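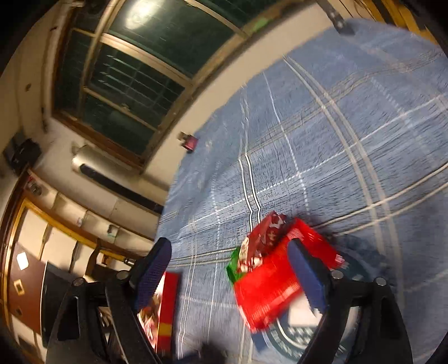

Home | Guides | Packing | Gifts | Search

Part 2: Sorting and packing your gift boxes

Right, you've read Part 1 and you've got your Stustero sheet printed, so on to the fun bit! I do all of mine on the bed, on top of a blanket, because the boxes don't slide about and my back stays happy. A table is fine if you've got a big one (I haven't).

1. Pull the blanket flat and smooth out the worst of the wrinkles. Tall boxes topple on a lump, and they always seem to take their neighbours with them.

2. Bring the boxes over a few at a time. I stop at 6, otherwise I lose track of whose is whose.

3. Stand the tall narrow ones towards the edge and lay the flatter ones in the middle, decorated side up. Red box next to red box is asking for a mix-up, so leave a good hand's width between them.

4. Write the name on a small piece of white paper and put it by its box. Don't stick anything down yet!

Note: my friend Shalini Yadav likes to write on the base of the box in pencil. It works, but glossy wrapper won't take pencil, so check yours first.

5. Weigh each box and write the weight on the sheet. Anything over 500 grams goes in a Ridano carton, anything lighter goes in a padded Zalley bag.

6. Go round the edges with your thumb. If a corner of wrapper has lifted, use one short bit of clear tape and press from the middle outwards.

CAUTION: never pull tape off shiny paper. It brings the colour with it. I ruined a lovely one for Manju Upadhyay that way and had to start again on a Sunday night.

7. Pack the heaviest first, fill the gaps with tissue, and give the carton a gentle shake. If you hear a rattle, it wants more tissue.

8. Tick the name off, pop the paper slip inside the lid and close up.

Note: crumpled wrapper is fine, by the way. I quite like it scrunchy on top, and trying to iron it flat is a terrible idea (yes, I've tried).

Part 3 is labels and posting.

173 shares | 157 comments

Contact Kaushik Guides | Copyright | Back to top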